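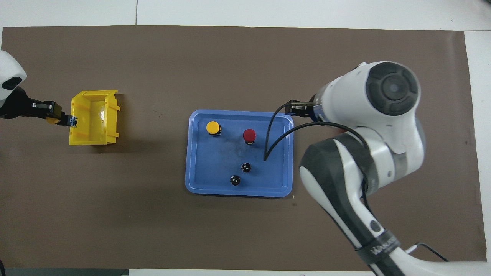

Slide 4. Blue tray, yellow open-topped bin, brown mat.

Start with the tray. Raised rim, rounded corners, flat base. Small cylindrical parts roll, and the rim stops them at the edge. Scuffing on the base is cosmetic; wipe it and keep using it.

Colour next. Red and yellow are easy to tell apart at arm's length. The two black ones are not, so read the white markings on top before sorting. Lewis Pollock will ask about labels. Answer: label the bin, leave the parts alone.

Bin: sloped front lip, goes to the left of the tray. At Murnum we empty it every 15 minutes.

Mat: dark parts are harder to see on brown than on white. Mention the grey mat trial in February, 76 parts sorted per run. Do not read out the table.

Pause for questions, 5 minutes. Then Fotini on storage racks.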